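Gallery: teaching the drive caddy job at Plotatstead

Posted 7/16/20 by Sławomir Domański

The Ernine cell is the one we use for taking old office computers apart and putting them back together. It was set up in April, and most of the work since then has been people showing the robot what to do, one run at a time. This page covers the drive caddy task. The full set of pictures is on the shared drive under Brerard, for anyone who has a login.

There are two ways of showing it. For the first, you take hold of the arm, push it where it needs to go and save the positions as you pass them. That works for reaching over and backing away. For the second, you stand at the bench with the hand controller and drive the arm from there, watching the view from the wrist. We use the second for anything that has to slide into something else, as your own hands on the arm tend to pull it a little to one side.
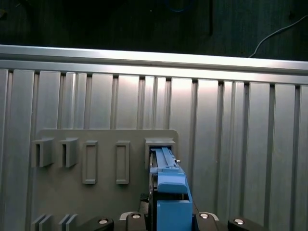 The wall holders are grey plastic and fixed on as a unit, so a whole plate can be swapped when the job changes. Each tool or part has its own place. People new to the cell start here, with the computer left alone, and repeat the move until they can do it without stopping. The usual mistake is to push when the part is slightly tilted. Back off, straighten up and try again. Leave those runs in the recording, as Ngubane want the corrections as well as the clean ones.

A good run gets a tick on the sheet and a bad one gets a note. We need 300 good runs before the first training round and 3000 for the full set. The count stood at 979 when I wrote this.

Work on the tower itself is slower. There are cables in the lower half that move about from one run to the next, and we leave them as they fall. The operator has to look for a clear way in each time. Keep the approach slow and the grip firm, and do not let go until the recording light is green.
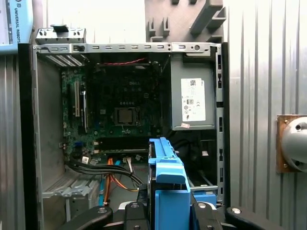
Blue drive caddy held upright in front of the open Dell tower.

Sessions are limited to 5 people, including whoever is on the controller. If you want a turn, put your name on the list by the Ernine door and bring your own notes from the first session. The controller goes back on its charger when you finish, and the run sheets go in the tray beside it.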